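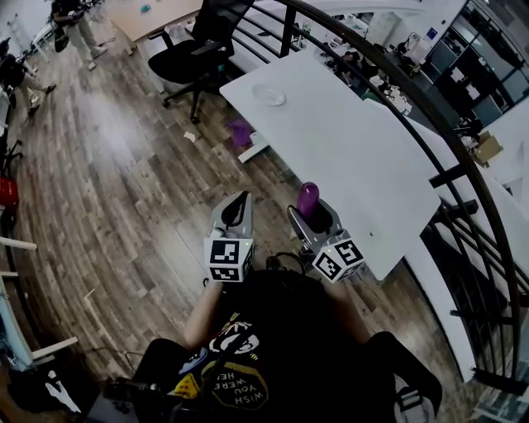
Speaker notes - part 2, chores

Good morning again, and thank you for coming back so promptly! Let's start small, with putting one thing in a bowl. You and I do it without thinking - a machine has to be shown, and at Fargate we showed ours 1,166 times.

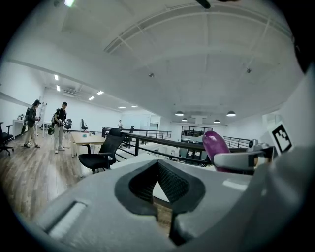 Seema Dwivedi asked me on Wednesday if it could clear her kitchen table yet. Well, no, not hers, bless her. One shiny, rounded thing, yes, on a good day. (Pause, then take up to 5 questions.)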